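Why we stopped counting successes and started counting grasps

I promised in the last post that I would write down what we learned from the mug task, so here it is, before I forget the details. Sampaio is the small project where I try to teach one arm with a two-finger gripper to move cups and coasters on a kitchen table. The policy is trained only from demonstrations, and it sees the table through the camera on the wrist.

Our first way of measuring was very simple. If the mug stood on a coaster at the end, the trial was a success. With this measure, two versions of the policy looked equal, and I spent most of December believing that the new training recipe had brought nothing. I was a bit sad about this, I must say, because the recipe had cost me many evenings.

The recipe is the following. In the old version, all moments of a demonstration have the same weight. In the new one, which we call Gorkik in the code (please don't ask, the name stayed), the short period before the fingers close gets more weight in the loss. The thought behind it is easy: most of a demonstration is travelling through the air, and a mistake of one centimetre there costs nothing. Near the handle the same mistake costs you the mug.

The demonstration set has 1,263 episodes. Before training I cut away the long pauses at the start, where the operator is still deciding what to do. I kept the hesitations close to the object, even when they look ugly, and I would do this again.

Handles are the difficult part. A handle is narrow, it can point in any direction, and the fingers hide a good part of it at the end of the approach. Coasters are difficult in another way, as they are flat and there is little height for the fingers to hold.
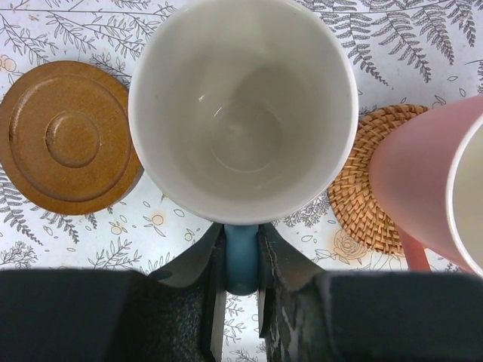
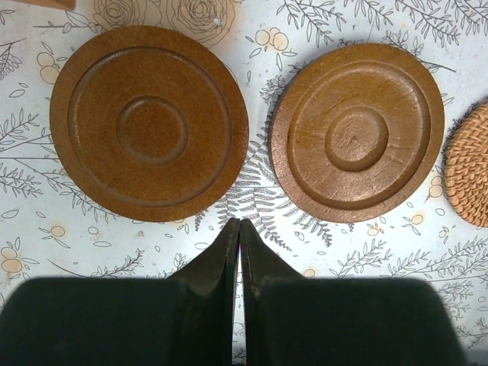
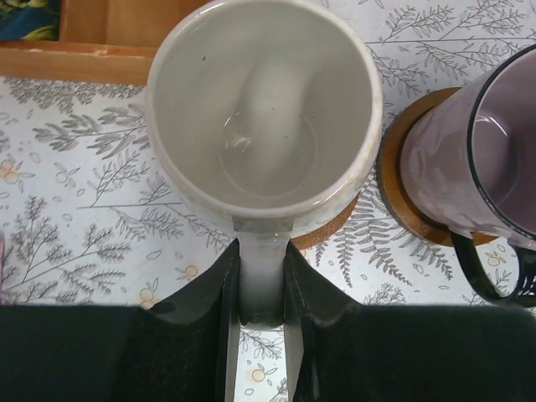

So I went back to the recordings and labelled each evaluation trial by hand. For every one I wrote down whether the first closing of the fingers held the handle, or whether the arm had to open and try again. We had 129 trials for the two versions together, all with mugs. It is boring work, but I recommend it to everybody who evaluates a policy. After the first hour you begin to see habits that no table of numbers shows you.

The difference was clear then. The old version reached the end of the task by trying again and again, and since we gave it a generous time limit, it was often allowed to win in this way. The new version mostly held the handle at the first attempt. Our measure was hiding this completely.

There is also a bad side. When the new version misses, it recovers worse than the old one. My explanation is that the extra weight sits on good approaches, and the demonstrations contain few missed grasps from which it could learn what to do next. I have not proved this. A friend from Seltora suggested recording demonstrations which begin with the fingers already in a wrong place, and this is what I want to try first.

Two smaller notes for people who want to repeat this:

The length of the weighted period matters less than I feared. I tried a shorter one and a longer one, and the behaviour was similar. Only when the period became very short did the approach turn nervous – small corrections left and right until the time was over.

Please fix the time limit before you look at any result. I changed ours once in the middle, with good intentions, and had to throw away the trials from before.

The labelling script is a small addition to Zekport, the tool I already use for replaying episodes. It stops the replay at each closing of the gripper and waits for a key. I will put it online when I have removed the paths to my own computer, and when the comments in it are in one language only.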